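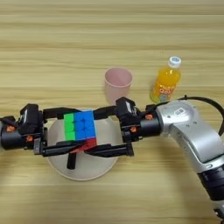 Why does wood have lines?

Put your finger on a wooden table, a door or a spoon. On many of them you will find long lines, some a little darker and some a little lighter. They were not painted there. The tree made them when it was growing. We call these lines the grain.

How a tree becomes thick

A tree grows in two directions. It becomes taller at the ends of its branches, and its trunk becomes thicker just under the bark. There is a very thin layer there which makes new wood on its inner side. The old wood stays where it was, and the new wood goes around it like a new jumper over an old one.

In a country with cold winters, the tree does not work at the same speed all year. In spring there is much water and the tree grows quickly. This spring wood is often pale. Later in the summer the tree grows more slowly, and in many trees the wood of this time is darker and harder. In winter the tree rests. Then spring comes again, and a new pale part begins.

One pale part and one dark part together make one ring. If you look at the top of a tree stump, you can count the rings and know how many years the tree lived. In the forest near Parkano I once sat on a stump with my nephew and we counted 90. It took a long time, and we lost our place and had to begin again from the middle.

From rings to lines

Now you may ask: if the tree has round rings, why does the table have long lines?

Think about a roll of paper. From the end you see circles, but if you could cut the roll from one end to the other end, you would see the layers as long stripes. A board is cut from a trunk in the same way, along its length. The saw goes through the rings, and on the flat side of the board they become lines.

The lines do not look the same on every board. If the saw goes near the middle of the trunk, the lines are usually straight and close to one another. If it goes nearer to the outside, they can make tall shapes like mountains or flames. And if there was a branch in that place, you will find a knot, which is a round dark spot, and the lines must go around it as the water of a stream goes around a stone.

When you put things on a table, the lines do not stop there, of course. You can follow one with your eyes until it goes under a plate, and then look for it again on the other side. Sometimes it is the same line and sometimes you have jumped to its neighbour. 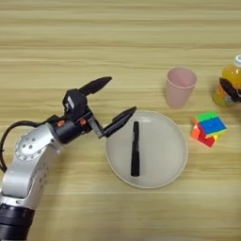 Ye-rin Tak: My daughter read this page and went to our kitchen table with a torch. She found a place where the lines suddenly stop and other lines start. Is it a mistake in the tree?

No, the tree made no mistake. Most trees are not wide enough to give a whole table top in one piece, so the carpenter glues several boards side by side. Where two boards meet, the lines of one do not fit the lines of the other. Try to find all such places on your own table — some are very difficult to see.

Make a picture of the grain

You need thin white paper and a wax crayon. Find an old piece of wood with a rough surface and ask an adult if you may use it. Hold the paper flat on the wood and rub with the long side of the crayon, not with the point. The harder parts of the wood stand a little higher and they come out darker on your paper. On a very smooth table it will not work well.

Words to remember

Grain: the lines and the direction of the wood.
Bark: the outer skin of the tree.
Knot: the place where a branch was growing.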